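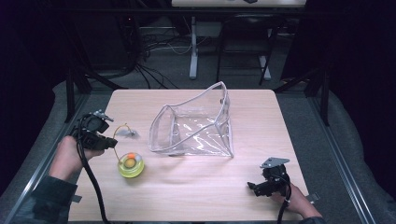 Bagging small items: does the wrist view help?
Started by vbiswas, 8 Jul 2026

vbiswas: We trained two policies on the same 300 demos, one with head and wrist views, one with head only. Over 82 trials each, the head-only one failed 15 more times, mostly on thin things. 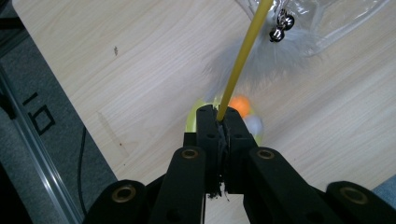

Wrist view, stick held between the finger tips

howlader_k: Same demos, fine, but how many seeds? I wouldn't call that a result on one.

vbiswas: 3 seeds, pooled. I'll post them separately.

doltance: I don't agree it's the view. The head camera is further away, so you're testing resolution. Crop it and run it again.

howlader_k: Cropping won't show you the gap between the fingers.
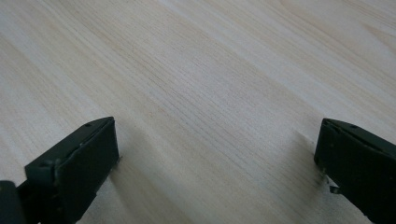
Wrist view, fingers apart over bare table

vbiswas: Cropped run is next. Same table, same objects.

doltance: Good. Keep the lighting the same too.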